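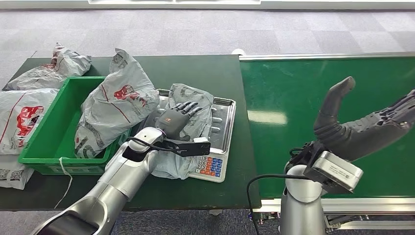 The weighing place, with the left hand on a gray bag and the conveyor on the right side.

Automation in the Parcel Room at Stinton

We are a small shipping department in the Stinton building of Nukex, and this page is for the colleagues in other buildings who have asked us what is going on here. Since November we have a two-arm robot at one of our weighing tables. The other tables are still worked by people. I was asked to put up the gallery because I am the one who writes the shift notes, and I hope my explanations are clear enough. If something is not clear, please come to see us. The best time is after 2 in the afternoon, when the first trucks are gone.

About the weighing place

The table is the same height as our other tables, and this was a request from our side. When the robot is stopped for service, a person must be able to stand at the table and continue without bending the back. Fulvio Bianchini measured it with us before anything was ordered. He has worked in parcels longer than any of us and he knows what a low table does to a person after one winter.

The scale is an ordinary one with a steel tray and a keypad. We asked if it should be replaced with a special model, and the answer was no. I am glad about it, because everyone in the department already knows how to use the keypad.

About the bags

Soft bags are the difficult part of our work. A box stays how you put it. A bag folds and hangs over the side of the tray, and then you must look if it is touching something, or the weight will be wrong. New people always make this mistake in their first days. Our instruction for the table now has a full paragraph about it, and it is valid for persons and for the robot the same. If a bag touches the table or the crate, the weight does not count and the bag is weighed again.

The green crate stands to the left of the scale. Orestis Tsolakis wanted it there so that the side with the belt remains free. I had the opinion that it should be on a separate stand, but we tried his way and we kept it.

About the belt

The green belt takes the parcels to the sorting room, where Pagano made the installation. The belt is older than the robot and it was not changed for it, only cleaned and adjusted. On this side you will find the red stop button list on the wall, please read it before you visit. Visitors stay behind the floor line, also when both arms are not moving.

What is different for us

Before, each of us weighed for a full shift. Now we change places every 2 hours, and one of the places is to watch the robot table. Some colleagues like this place and some find it tiring in another way, because you have to keep your attention on something that your own hands are not doing. We talked about it in the department meeting and the watching time was made shorter for those who asked.

Nobody in our department lost the job. I write it because this is the first question everybody sends. There are 14 of us, the same as before. Two colleagues moved to the returns desk, both by their own wish, and they were replaced by people from the Flondon building.

The thing I hear most often is about the wrists. To press and turn bags the whole day is small work, but you feel it in the evening. Fulvio says that he can open a jar again. I cannot prove that the new table is the reason, so I only repeat what he told me.

We still have complaints. The notes for the night shift are too long (this is my fault), and the training of 116 minutes is too much to sit through at one time. From next month it will be given in two parts, and the sheet for signing up is at the returns desk.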